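Keeping the Gripper Happy

My best tip for our two-arm table at Amside is a boring one -- clean the fingertips before you touch any settings. I spent a whole morning in March fiddling with grip force when all it wanted was a damp cloth! Wipe both fingers, let them dry, then snug the screws by hand.

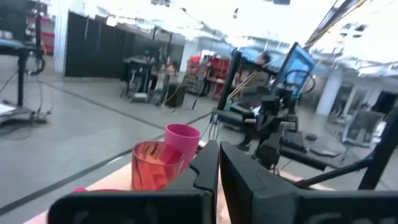
After that I run 30 slow open-and-close cycles and listen for clicking. Plastic cups make great test pieces (cheap, light, and they bounce). Check your cables, too -- mine love to wander.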